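Notebook, folding and pressing, July

Started at 14:00. The subject today is the soft pink pieces, the ones which never keep a fold. Doğukan Canpolat asked me to write down everything, also the parts that went badly, so I do it in the order I remember.

Before the start I wiped the grey top and let it dry. Then I put the pink on it and tried to make the long crease go straight.

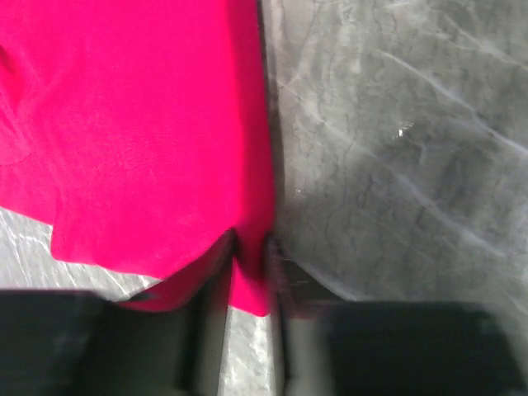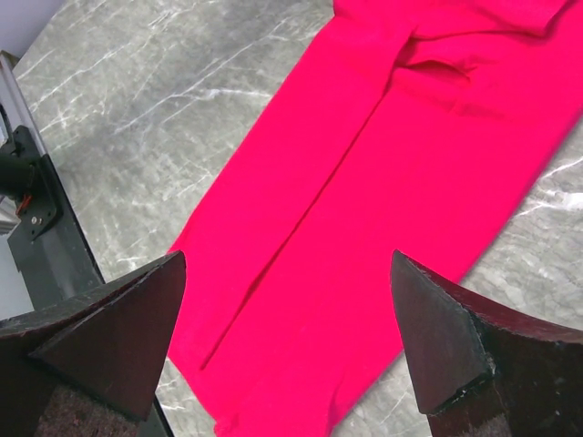

Pink on the grey top.

The method is the same as in the Rostness sheet: smooth from the thick end to the hem with the flat hand, fold lengthwise, wait, then fold across. I waited 28 seconds between the two folds. The sheet says less, but with this kind of cloth the first fold opens again if I hurry.

What I noticed:

Stone is too slippery for the first fold. The upper layer moves and the lower one moves with it, so the edges look good while both are wrong. On the old table with the cotton cover this did not happen. I would like to try a thin cotton sheet under the cloth next time.

Pulling at the hem is a bad habit of mine. It makes small waves and then I spend more time on the waves than on the fold. Better to lift the hem, shake it once and lay it down again.

The thick end should be folded last. When I fold it first, it pushes the whole packet up on one side and the pile leans. Isik wrote the same remark in the spring, on the page with the coffee stain, and I did not believe it then.

Weight on the kitchen scale was 432 g for the finished packet. With the 2000 g plate on top for ten minutes it became flat enough for the Matik box. With the 200 g plate I saw no difference at all, so please do not use that one for thick things.

Steam I did not try. The Aksoy iron leaks again and I am afraid of spots on this colour. Somebody should open the valve and clean it, I can do it if I get the small key back.

Result: the packet fits, one corner is still round. I write this as acceptable but not good.

To do: cotton sheet under, same waiting time, compare the corners. Also buy a new soft brush, because the fluff from the fleece stays in the old one and comes back on the next piece.

Finished 16:20, top wiped, plates back on the low shelf.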